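4.3 Checking a table task in the simulator before it goes to the real arm

This section is for every person who prepares a task for the arm in Stustetholm. Please follow the steps in the order given. The house rules from Nyarko apply also when the work is only simulated.

1. Open the Drillov project and load the room with the table. Do not load the room from a colleague's folder, as the positions can be older than yours.

2. Set the speed limit to 40 per cent. In the first run it is not allowed to go higher, even if the task was already tested in another room.

3. Bring the arm to its waiting position. The fingers must be above the tabletop and touch nothing.

4. Look at the arm from minimum two viewpoints. From one viewpoint the elbow can be outside the view, and a collision with the wall display will then not be noticed by eye.

5. Check that each object on the table has its collision shape switched on. Thin parts, such as fins, need their own shape. One simple box around the whole object is not sufficient.

6. Start the run and keep the contact list open. When there is a contact that you did not plan, stop and write down the step number.

7. Repeat the run 17 times with small changes in the object position. All runs must finish without unplanned contact.

8. Save the result under the task name and send it to Femi Nwosu for release.

Note: The glass tabletop is set in Grokarov as a hard surface. If you change the friction value, you must begin again from step 2.

Note: One full check takes around 100 minutes. Please reserve the computer in the shared calendar.

CAUTION: A good result in the simulator is not a permission for the real arm. The risk assessment for the real cell is a separate document and must be signed before the arm is powered.

CAUTION: Never copy the speed setting from the simulator to the controller. On the controller the value must be typed by hand and read aloud to the second person.

CAUTION: During the first real run, one person stays at the emergency stop and has no other duty. This person does not look at the laptop.
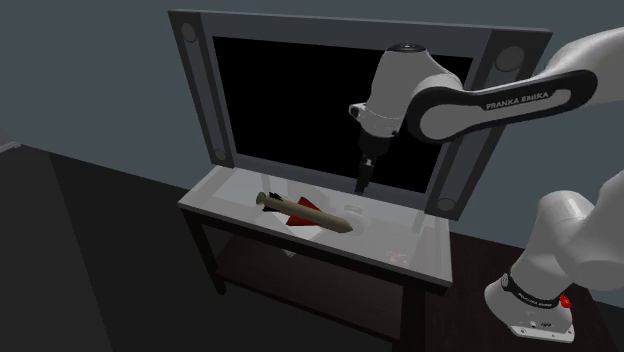

Simulator view: F. Nwosu / Stustetholm

Franka Emika arm above the glass table, with the fingers clear of the surface and of the rocket-shaped object. Compare with step 3 before you start the run. For the form of the contact report, see form 148.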